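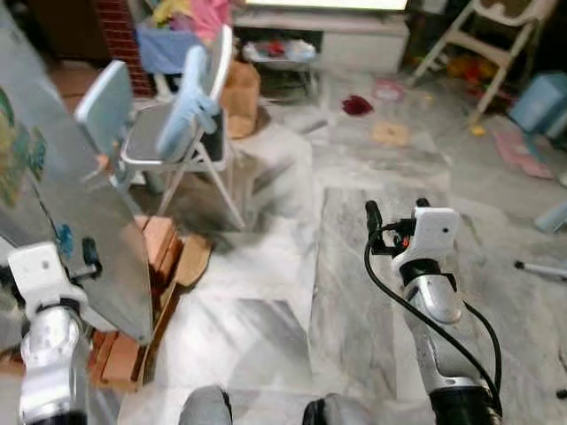

Let the small shops keep their odd hours

When I moved to Wendden I was surprised that the shoe repair shop closed at one o'clock and opened again at four. I came from a city of several million people where everything was open until late in the evening, and I took it as a kind of rudeness. I had a boot with a broken heel and I stood in front of a locked door in the rain. I remember that I said some words in my first language.

That was eleven winters ago, and I have changed my opinion so much that I now want to defend this locked door in public. The town is discussing a proposal which asks all businesses on the main street to keep the same core hours, from nine to six, if they want to receive the grant for new shopfronts. The people who wrote it mean well. They say visitors arrive in August, find half of the doors closed, and drive on to the mall at Strebel. I believe them. I have seen those visitors, with their ice creams, reading the handwritten signs.

But I would like to ask who will stand behind the counter for these hours. The shoe repair shop belongs to Jianguo Liang, and he works alone. In the middle of the day he goes home to cook for his mother and to sit with her, and in the evening he stays at his machine until eight, when people who work in the city can collect their shoes. If he must be open from nine to six he has two choices. He can hire a person, and with what a new heel costs this is not possible. Or he can refuse the grant and keep his old window, which lets in the cold, while his neighbours get new ones. I do not see how the street becomes more lively in either case.

My friend Impi Saarinen has the yarn store and she disagrees with me strongly. She thinks that a customer who meets a closed door once will not come back, and that we are sentimental about shopkeepers who are simply badly organized. She has kept regular hours for as long as I have known her. She also has a husband with a pension and a daughter who helps at the till, and when I said this to her she was angry with me for a while. Still, there is something in her argument. A sign which says "back soon" and gives no time is not fair to anyone. I have waited in front of such signs, and soon was not soon.

So I do not defend disorder. What I ask for is that each shop may choose its own hours, write them clearly on the door, and keep to them. The town could print one sheet with all the hours and put it at the bus stop and in the library. It could cost 700 dollars, maybe, and the grant is 3000 dollars for each shop. Darcy Tremblay, who spoke for the proposal at the last meeting, answered that nobody reads sheets any more. I read them. Many people who came here from somewhere else read every paper that is put on a wall, for this is how we learned where we live.

There is another reason, and I find it more difficult to explain. In a place where all doors open and close together, you do not need to know anything about anybody. This is comfortable and I enjoy it when I travel. But I know when the bakery sells the bread from yesterday, and I know that the hardware store is best visited before seven in the morning, when the builders are there and will tell you for free what you are doing wrong. I learned these things slowly, with mistakes, and they were the first knowledge I had here that did not come from a form or an office. When a new neighbour asked me last spring where she could get a zipper replaced, I could tell her the place and also the hour. I was a little proud.

The boot with the broken heel was repaired, by the way, for less than I expected. Mr. Liang told me I walk too hard on the left side. I went back at half past seven in the evening to collect it, and the light from his window was the only one on that part of the street.

The proposal goes to a vote after the summer. I hope the people who vote will first walk down the main street at one o'clock and then again at eight, and speak with whoever is there.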